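2025-09-24

Woke at five with the choir's Latin going round my head, the wrong Latin, the version where the altos come in a bar early and carry on out of loyalty to each other. Got up and made toast. The toaster now does one side only, so breakfast is a matter of taste: which side do you want raw.

Rehearsal last night was the worst since the spring. Theresia Rüegg has decided we are doing the Bruvine setting in December, all of it, including the movement everyone skips. She handed out the copies with the face of a woman distributing summonses. Eighty-seven pages. I am a second alto and I counted my own entries on the bus home, which was a mistake, as I got to 40 and had only reached the halfway staple.

Halima sat next to me and sang everything at sight, perfectly, while eating a mint. I have known her for years and I still don't know when she breathes. She says she practises in the car. I practise in the car too, and what I have learned is that the man in the blue van at the Hukley Road lights does not care for plainsong.

There is also the matter of the hall. Hukley has put the rent up to 25 pounds an hour and in return has taken away the good piano. The new one is electric and has a button for harpsichord, which Theresia's elbow finds once a verse. The tenors asked if we could have it like that all the time. There are only three tenors, so they have to be humoured, but there are limits.

Walked to the shop at lunch for milk and a birthday card for Sinell and came back with neither. I did get throat sweets, a mop head and a marrow from the table outside the allotments, where you put your money in a jam jar. I have no plan for the marrow. It is on the worktop and I keep mistaking it for something that needs to be dealt with, and I suppose it is.
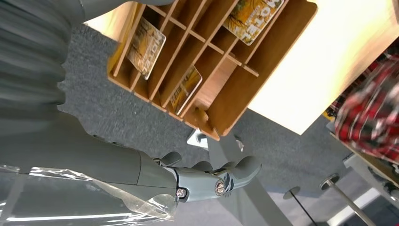
Grey arm, crinkly plastic.

Afternoon mostly lost to the second movement. I had the recording on and the score propped against the marrow, which was good for something after all. The trouble is bar 40, where we have to come down from a held E on no vowel to speak of, at the point where any sensible person has run out of air. On the recording they do it as if stepping off a kerb. I did it like somebody going down cellar stairs with a wardrobe. Next door's dog joined in on the third attempt and was, I have to say, nearer the note.

Tried Halima's trick of singing it lying on the floor. She swears by it for the ribs. Floor very comfortable. Woke at ten to four.

Rang Mum, who wanted to know whether I was eating and whether the concert would have chairs with backs this year. I said yes to both and then wrote to Theresia to find out about the second. She replied within a minute: "Pews." So that's one conversation to put off until after the clocks go back. Mum also told me the whole of the Aliyu business again, with the wedding cars, and this time it was two cars and a minibus, and the uncle had not been told about the church at all. It gets better every time. I don't think there were any cars in it originally.

Evening: marrow. Stuffed it with rice and the end of a jar of something red. It took an hour and a half and tasted of hot water with a faint memory of garden. Ate a third, put the rest in the fridge under foil, where it will stay until I can decently throw it out. I give it until Sunday.

Must still get the card. Sinell's birthday is tomorrow and the post has gone, so I shall have to take it round by hand and be asked in, and if I'm asked in there will be the cine films of the narrowboat. Two reels at least. I might take him the marrow.

Bed now, with the score. Got as far as the third page and found a whole line marked "altos, if any".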